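Pradilon 3 background location: what is it sending?

Forum: Mobile apps, Privacy and permissions

tkessel_84
Updated to version 3 in September. Location was set to "While using." My firewall log shows 1,847 requests to the Stanik endpoint in one night, with the app closed. Is anyone else seeing this?

Jade Dhillon
Yes, but check the payloads. Mine are mostly heartbeat packets with no coordinates. A closed app that still has a push token will do that.

lowband
Disagree. I proxied it. Every 14 minutes there is a larger packet with a Wi-Fi scan in it. A list of nearby access points is a location, whatever the permission screen calls it.

Jade Dhillon
Which build? On Android the scan needs its own permission — if you granted "Nearby devices" at setup, that explains it.

lowband
I granted it. The prompt said it was for pairing a Penner tag. It said nothing about scans.

tkessel_84
Revoked it here. The large packets stopped and the small ones continue. Friend sharing still works, with accuracy down to 150 meters.

m_orlov
Same result with Brisex, so I would blame the shared SDK before the app.

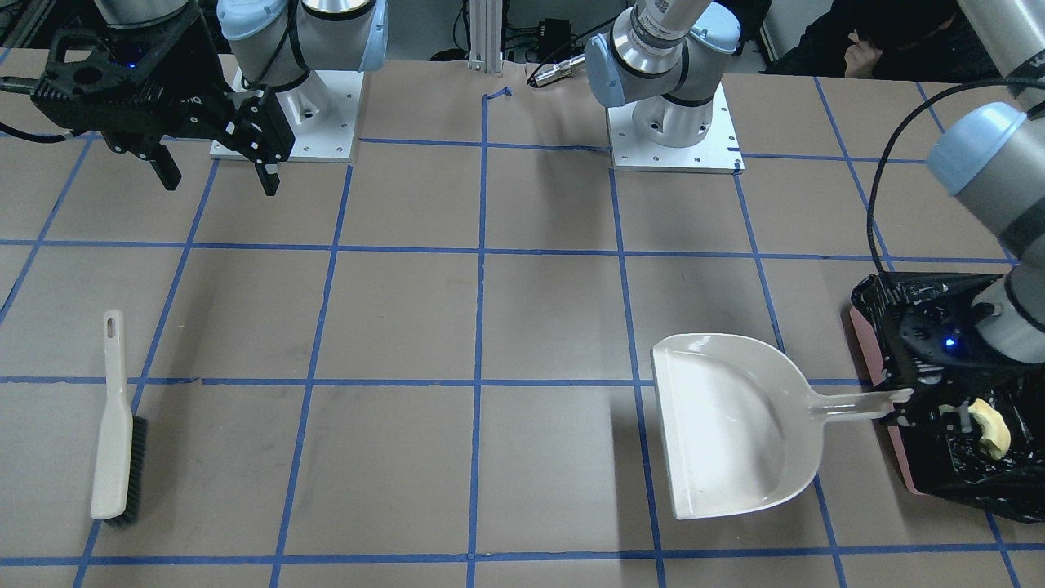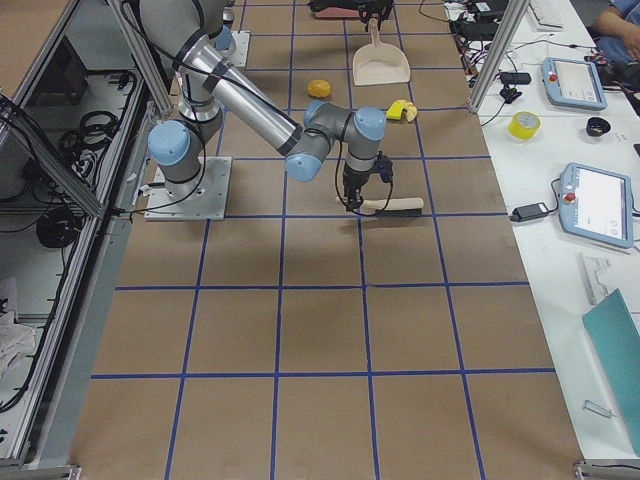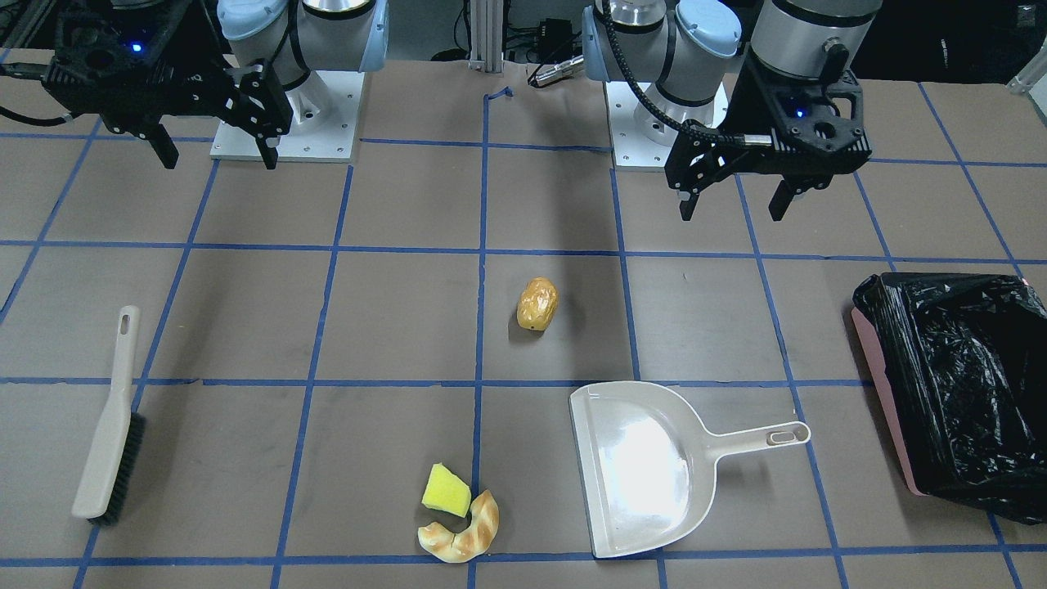

Brisex has a switch for it under Settings, Advanced, Diagnostics. I can't find one in Pradilon.

lowband
There isn't one. Revoke the permission or uninstall.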